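Oreslow Allotment Neighbors, minutes of the March meeting

We started a little after 7 p.m., once everybody had found a chair and the kettle had been talked into working. The February minutes were read and accepted, with thanks for the kind words about the soup.

Water. The Catari Lane tap is still dripping, and we all agreed it has dripped quite long enough. Seok Plumbing has quoted 63 dollars to replace it, and we said yes very gladly.

Compost. The spring load comes from Cirklow again, roughly 2000 pounds of it, so please bring your own barrow if you possibly can! It will be tipped by the lower gate, and plots 2 and 6 will have first pick this year, having so graciously waited last time.

Seed swap. It will be on a Saturday, in this same room, and there was much happy talk of beans. Labels, please, even if you're sure you'll remember.

The table with the teal cloth will be used for the swap.

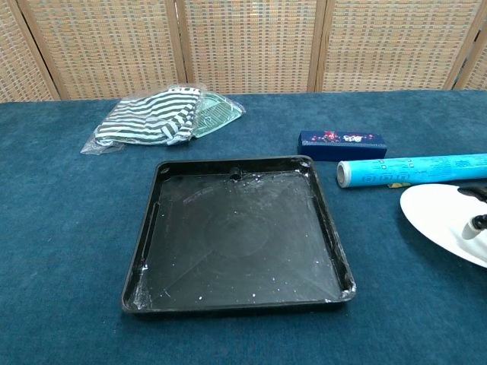
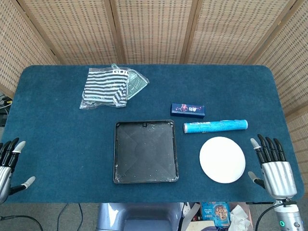 One member asked whether the swap could start an hour later, as the early bus doesn't run on Saturdays, and this was agreed.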